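Re: [grip-tools] Brevico hand-held gripper kit, anyone using it on cloth?

Shared 7 times | 3 replies

On the list in November, Isah wrote:

> We are pricing the Brevico two-finger kit for garment folding.
> The sales sheet talks mostly about boxes and bottles. Before we
> order: do the stock pads hold thin knits without dragging the layer
> underneath? And is the pair worth it over a single unit? The
> Plukberg kit is cheaper but ships with hard tips only.

We have had the pair on trial for 35 days, so I can answer most of this. Both units are the manual version, no motor, jaw driven by the trigger through the linkage. I have not tested the powered one.

Pads first. The stock pads are soft enough for fine knits and the grip is good at low trigger force. Pickup of a single layer from a stack is harder. With the jaw square to the surface and opened to a third of its travel, we got 74 clean single-layer pickups before the first double. After that the doubles came more often, and wiping the pads with a damp cloth brought the rate back. I would put pad cleaning in your procedure from the start. We did not find a published wear figure, and our own log stops at 1,000 closures, at which point the pads showed light glazing and no tearing.

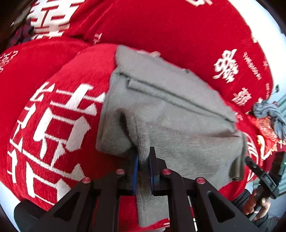 Jaw alignment matters more than force on this kit. If the fingers close out of parallel, the fabric creeps toward the tighter end and you lose the fold on the lift. Check it with a strip of paper at the top and bottom of the pads before each session. On gray knitwear over a red blanket, we go for a narrow bunched fold and keep it between the two blue pads, with the fingers upright. Taking a wider bite did not improve holding and made release slower, as the cloth tends to stay on one pad when the jaw opens.

On the single or pair question, get the pair if you intend to fold. One unit is fine for pick and drop. For anything that needs an edge kept in place while the other side moves, we were much slower with one. The second unit also lets you swap out a bad pad set without stopping work.

Two complaints. The trigger return spring is stiff and operators noticed it within the hour. The pad screws also back out – we now use a low-strength thread locker and have had no repeat. Adunar, who supplied ours, sent a lighter spring on request, but you have to ask for it by part, as it is not in the box.

I can't compare with Plukberg on knits. We only had their hard tips on cardboard, where they did well.

If you want the pickup log, write to me off list and say which jaw openings you need.

Océane Gagnon

Reply to list | Reply to sender | Back to top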